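Re: [teleop-users] how many demos for bagging?
From: Yolanda Echeverri

Henk Van Loon wrote:
> We recorded 200 demos by remote control at Plirness and the policy
> still lets go of the bread too early. Do you change the layout
> between takes, or leave it alone?

Hi Henk,

We change it. I turn the tray a bit every 50 takes and shift the bag. We stopped at 527, although I'd planned on 500. Slow down near the bag opening too, and throw out any take where you hesitated.

Our bakery setup: 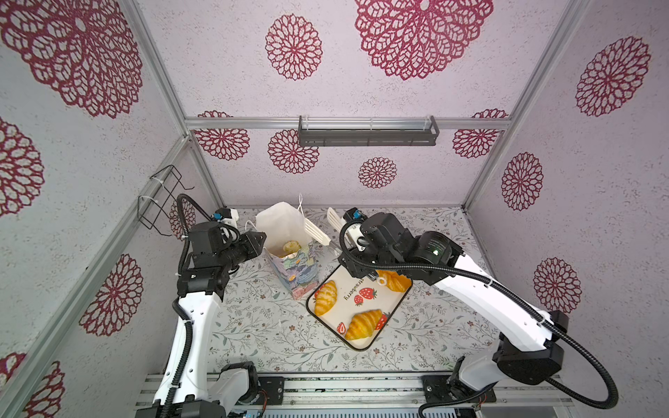 Croissants on the tray, tongs beside it, one roll in the bag.

Which grippers are you using?

Yolanda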